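Back numbers of Deradcombe Quarterly: keep or bin?

hedgerow_pete
I've been given a run of the Deradcombe Quarterly by an uncle who is moving to a flat. 181 issues, with three missing from the early years. They fill most of the spare room and my wife wants the bed back. Is there any point keeping them when the library has a set?

marlpit
Check the library set first. Ours was bound in the eighties and they cut the covers and adverts off before binding. The adverts are half the interest if you do family history. I found my grandfather's shop in one.

Saadet Soylu
I did the index for the first 1000 pages and I'd say keep them, but not in cardboard boxes on the floor. Mine went wavy along the bottom in one winter. I use the lidded Protance crates now. Lay the issues flat, spines alternating.

tinkerbell_lane
Disagree about flat. Stand them up like books, packed fairly snug. Flat piles mean you have to lift everything to get at the one you want, and that's how the covers tear.

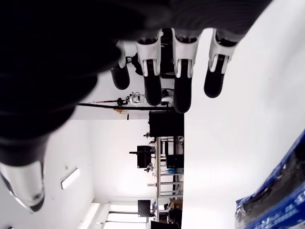
Vol. 46, No. 7

hedgerow_pete
Thanks both. I looked in the loft and there is room, but it gets hot up there in summer.

marlpit
Not the loft. Staples rust and the glue goes brittle. Under a bed is better.

Saadet Soylu
Agree on the loft. On standing them up, it depends on thickness. The early ones are too thin and they slump. The later ones with a proper spine are fine upright.

tinkerbell_lane
Mine are thin ones and they haven't slumped. You need card dividers every few issues.

guzmán_fan
I'd scan the articles you want and let the rest go. I did that with nearly all of my Rindemo annuals and haven't missed them.

marlpit
Scans are no use if the disk fails. And you never know which article you'll want.

hedgerow_pete
Going with crates under the bed, thin ones flat and thick ones upright. Does anyone have spares of the missing issues? All three are March ones. Happy to pay postage.

Saadet Soylu
I've got two copies of one March issue. Send me a message with the years.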